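Chapter 4
Can it do the washing up yet?

Short answer, no. Longer answer takes up most of this chapter, and you'll want Chapter 3 (gripping and letting go) fresh in your head before you start.

People outside the field ask about chores first. Folding, wiping, loading the dishwasher, putting tins on a shelf. Shops ask much the same with more money behind it. When Tahsin Sheikh went round the stockroom at Henen in August he wrote down 51 separate jobs done by hand in one shift. Most were some version of pick a thing up, put it on or next to another thing. Dull work. Also the bit machines still make a mess of.

So we start small. Two cubes, a table, one arm. Stacking is the plainest chore there is and it already has most of the trouble in it - where is the block, how hard to squeeze, when to stop going down, when to let go. 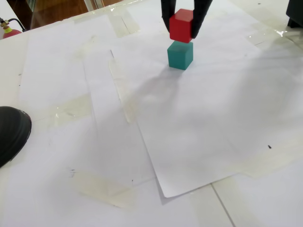

Fig. 4.1 Red cube held just over the teal one. Two-fingered gripper, paper-covered table.

Look at the gap. A few millimetres too high at release and the top cube drops and may bounce. Too low and the arm is pushing one cube into the other, and something has to give. You do this with a mug every morning without thinking. The arm has to be told, or has to learn it from a great many tries. The Sandholm set we use in the exercises has 3,671 of them, of which 848 are labelled as failures. Don't skip the failures, they are teh useful part.

A word on tables. Yours at home is cluttered, the light changes, someone moves the butter. Lab tables are kept plain on purpose. That makes results easier to compare and also easier to oversell, so read the set-up section of any paper before the results. Rosalía Tejada's rule for her students: what was on the table, what wasnt.

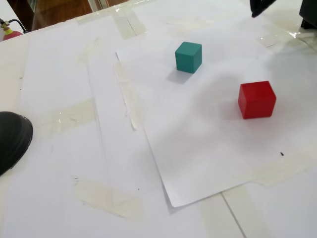 Fig. 4.2 The same two cubes apart, both resting on the paper.

From apart to stacked is one line in a task list. Written out for a machine it is more like this: find both, choose one, get over it, close, lift, move across, come down, open, back away. Any step can go wrong, and a slip early on tends to show up late. Sandamali Paul calls this the long tail of small slips. We come back to it in 4.3 with the Dilix shelf trials, where the blocks are swapped for soup tins and bags of rice. Bags are worse. Much worse.

Before you read on, jot down a chore you did today. Break it into steps as above. Keep the list, it is needed for 4.2.

4.1 What counts as done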